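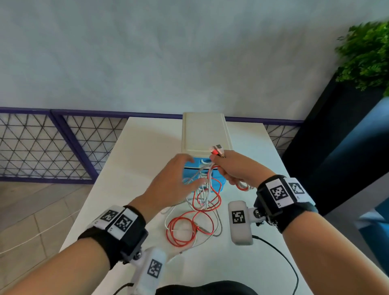 Our project asks whether a machine can do small household chores yet, and Thu Phan and I took cable sorting as the test case. Folding towels gets most of the attention in the papers we read for class. Cables are harder to plan for, as they have no fixed shape. A person can hold a red plug and a silver one in the same hand while the rest of both leads is still down in the pile. The planner we tested, Brunton, assumes one item per grasp.

We trained Brunton on 3,000 simulated grasps and scored it on 765 new ones. It chose a usable grip point in 563. Most of the misses were places where two cables crossed. 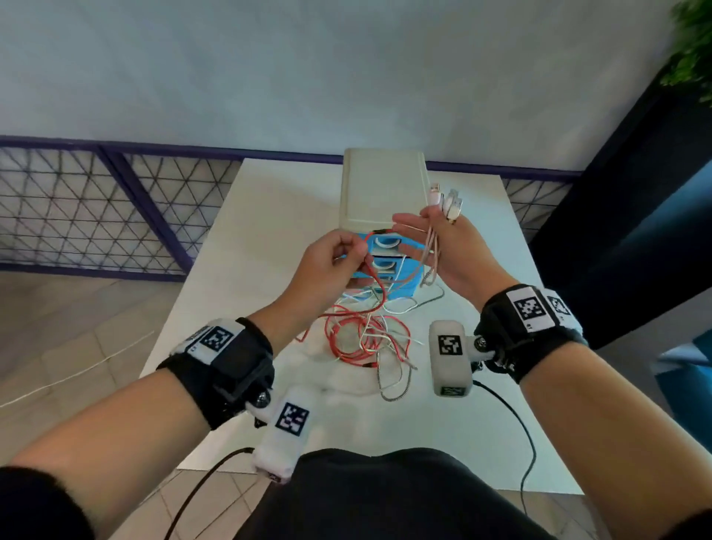
Marwa Kabbaj wrote the section on two-handed work. She argues that the second hand mostly serves as storage. One hand pinches a red cable by the drawers, and the other stays open, palm up, with a bundle of USB cables lying in it. Brunton has no action for that. Adding one is our first task for December, along with a better rule for crossings.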